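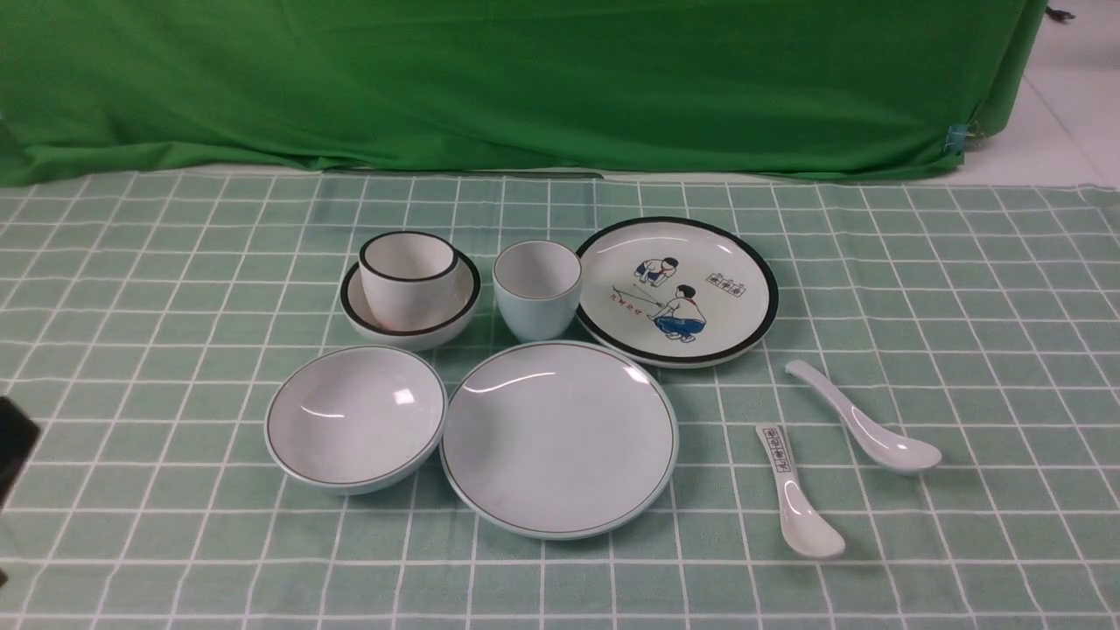

Last updated: April
2 min read

White crockery with a dark rim shows every scuff, so I'm a bit fussy with mine! Picture plates get a soft sponge and plain washing-up liquid, never the scourer (I ruined a lovely one from Jetetti that way).

Tea stains in cups come off with bicarb and a damp finger. 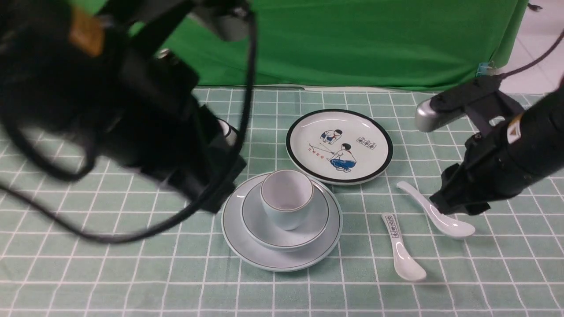
For stacking, I slip a sheet of kitchen roll between plates and keep bowls in their own pile, five at most. Spoons live in a jar, bowl end up. And pop a cloth on the table before you sort it all out – it's much kinder to the bases.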